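서랍 정리를 또 했다. 9월 들어 두 번째다. 지난번에는 다 꺼내서 닦고 그대로 다시 넣었더니 일주일도 안 돼서 원래대로 돌아갔다. 건전지, 고무줄, 영수증, 어디 것인지 모르는 열쇠가 한데 섞여 있었다.

이번에는 칸을 나누기로 하고 트레이를 샀다. Dollance에서 나온 흰색 플라스틱인데 하나에 2000원이었다. 칸막이는 없고 얕다. 깊은 것도 있었지만 우리 집 서랍은 높이가 7센티미터밖에 안 돼서 얕은 쪽으로 골랐다. 테두리가 살짝 올라와 있어서 손가락으로 잡고 들어내기 편하다. 서랍에 넣기 전에 책상 위에 올려 두고 뭘 담을지 생각해 봤다.
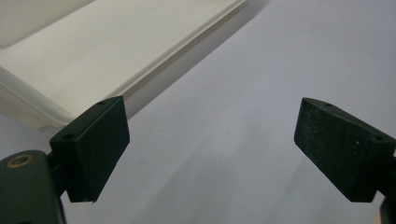 Liya Assefa는 지난번 글에 댓글로 트레이부터 사지 말고 버릴 것부터 고르라고 했다. 트레이가 있으면 거기를 채우게 된다는 것이다. 맞는 말 같아서 저녁 먹고 버릴 것부터 골랐다. 안 나오는 볼펜, 기한 지난 쿠폰, 예전 공유기 설명서를 버렸다. 영수증은 가전제품 것만 남기고 찢었다. 비밀번호가 1111로 맞춰진 작은 자물쇠도 나왔는데 이건 여행 갈 때 쓸 것 같아서 남겼다.

남은 걸 트레이에 담아 보니 반도 안 찼다. 건전지는 왼쪽, 테이프와 가위는 오른쪽에 두었다. 열쇠는 아직 못 정했다. 현관 쪽에 고리를 달까 하는데 벽에 구멍을 내기가 싫어서 미루는 중이다. 붙이는 고리는 전에 써 봤더니 여름에 떨어졌다.

다음은 싱크대 아래 칸이다. 거기는 비닐봉지가 제일 문제다.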